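Wakska Seed Library Opens Its Drawers Again

If you walked past the old Cusgate post office last month and wondered why the lights were on so late, that was us, sorting beans! The seed library is back for another season, and it's bigger than I ever thought it would get. When Naheed Awan set out the first shoebox of packets, we had 2 kinds of tomato and a lot of marigolds. The catalog now runs to 845 varieties, and I keep finding ones I want to grow myself (I have one small bed and a fire escape, so wish me luck).

Borrowing works the way it always has. You take up to six packets, grow them, and bring some seed back in the fall if your plants did well. If the slugs got everything, come anyway and tell us which ones they went for. We keep a notebook of that kind of thing and it gets read a lot more than you'd expect.
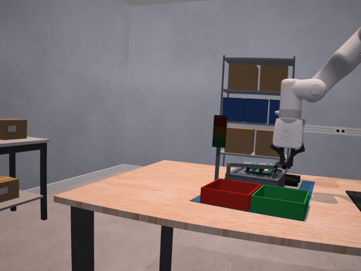 The squash drawer needs a word of its own. Squash cross so easily that a packet saved from an open garden can give you almost anything, and last year a few of you ended up with something between a pumpkin and a zucchini. It made a very good soup! But we'd love to keep the Hassanpour melon squash true to type, so please tape the blossoms shut the evening before they open, pollinate by hand in the morning, and tie a bit of yarn on the stem so you know which fruit to save. Amirhossein Nouri brought that one to us from his aunt's garden and has written out the whole method on a card in the drawer. It's two sides long and worth every line.

Beans and peas are much easier, and if you've never saved seed before, start there. Leave the pods on the plant until they rattle. Shell them, spread them on a plate for a couple of weeks, then into an envelope with the name and the year. Lettuce is easy too, though it gets tall and strange-looking when it bolts and your neighbors may ask questions.

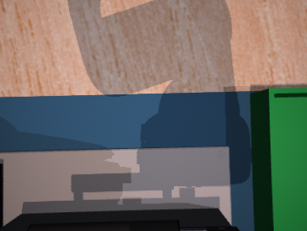 CUSGATE, July

The packet count is in for the spring, and you took home 3693 of them! That beats last year by 400, and the sunflowers were gone before lunch on the first morning. Fall returns go in the green tin by the door. Please write the variety on every envelope, even when you're sure you'd know it anywhere, as we still have a jar of mystery peppers from two summers ago.

Garlic from the Tekberg growers arrives next, hardneck only this time. Bring a paper bag.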